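Picking Cell Maintenance FAQ

How often should the gripper be inspected?
Every 349 operating hours. Check the fingertips for tears and the finger bracket for play. Replace fingertips in pairs - part list Wekis 213.

What should I look for on the arm cables?
Chafing, tight bends and pulled fittings. Jog the wrist through its full range at low speed and watch the loop around the joint.
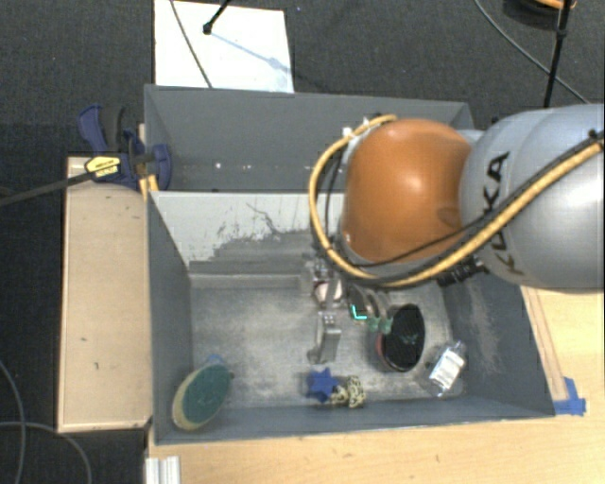
KUKA arm over the front bin, with the yellow cable looped around the orange joint cover.

A bin has shifted. Do I need to recalibrate?
Yes, if it has moved more than 5 mm. Stop the cell, reseat the bins, tighten the clamp and run the Sadton bin routine.

Are scratches in the bin a fault?
No. Replace a bin only if it is cracked or bent.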